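Why do beads sparkle?

I have a box of bracelets at home, and whenever my neighbor Siu-ming Hsu comes over, she goes straight to it and starts holding things up to the window. Last time she asked me why some beads twinkle and others just sort of glow. Good question! I had to go and read up on it.

Light travels in straight lines until it bumps into something. When it hits a bead, some of it bounces off the outside. If the bead is polished nice and smooth, lots of that light bounces the same way, and you get a bright little spot. Rub the bead with sandpaper (please ask first!) and the spot goes fuzzy. 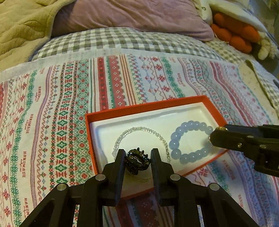 Some beads let light go right through, and we call those transparent. Others let only part of it through and mix it up on the way – that's translucent, like a frosted bathroom window. My big round blue beads are a little bit translucent, so they look soft and milky, but they still have tiny white shiny spots on them. The little clear ones pick up yellow and silver glints instead.

And what about black beads? Black soaks up most of the light, but a shiny black surface can still bounce some back to you.

Try it yourself! Borrow a bracelet and a flashlight, and make the room dark. Shine the light from the side, then from the top, and move the bracelet slowly. Where do the bright spots go? My nephew Chia-hao Kwan did this for 18 minutes and still wanted another turn.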